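Chapter 4
Finding Readers Before You Need Them

Hi again, and welcome to the part of the book I was most excited to write! By now you have a blog with a name you can stand, a handful of posts, and (I hope) a posting schedule you haven't already broken. So let's talk about the people on the other end.

When I started my first blog, Skenar, I thought readers just sort of showed up. I wrote 19 posts in a row, hit publish on every one of them, and then sat there refreshing my stats page like it was a slot machine. My mom read them. My mom's neighbor read two. I was crushed, you guys!

What I didn't understand was that I had been writing to everybody. A post about cheap weeknight dinners sat next to a post about my car insurance, and a stranger who liked the one had no reason to stick around for the other. It took a long phone call with Yevhen Skoryk, who was running the newsletter over at Skakgate back then, to get me to pick one person and write to her. Mine was a woman in her first apartment who hated grocery shopping. I gave her a name and everything. (No, I'm not telling you what it was.)

By November I had 183 subscribers. That sounds tiny, and it is tiny, but those people opened my emails! They wrote back! When I finally pitched a small kitchen shop called Ertürk, I didn't have big traffic to brag about – I had a folder full of replies, and I pasted three of them into my pitch. They said yes the same afternoon.

So in this chapter we'll work on your one reader. You'll write a short profile of her or him, go through your old posts with that profile next to you, and decide which ones stay. Then we'll set up a sign-up form and write a welcome email that sounds like a human wrote it. I've put my own first welcome email in section 4.3, typos included. 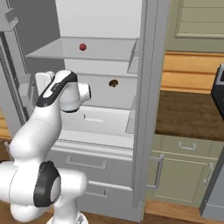 Figure 4.1 A robotic arm at an open refrigerator, with a small red ball on the upper glass shelf (computer rendering).

Before you read on, set a timer for 15 minutes and answer these in your notebook. Don't fix your spelling, just go!

Who was the last person to comment on your blog, and what did they want to know?
What does your reader look up late at night?
Which of your posts would you be a little embarrassed to show them?

Keep that page handy, we'll use it in section 4.1 and again when we get to the Stillier worksheet at the end of the chapter.

Key terms: ideal reader, opt-in, open rate, welcome email, pitch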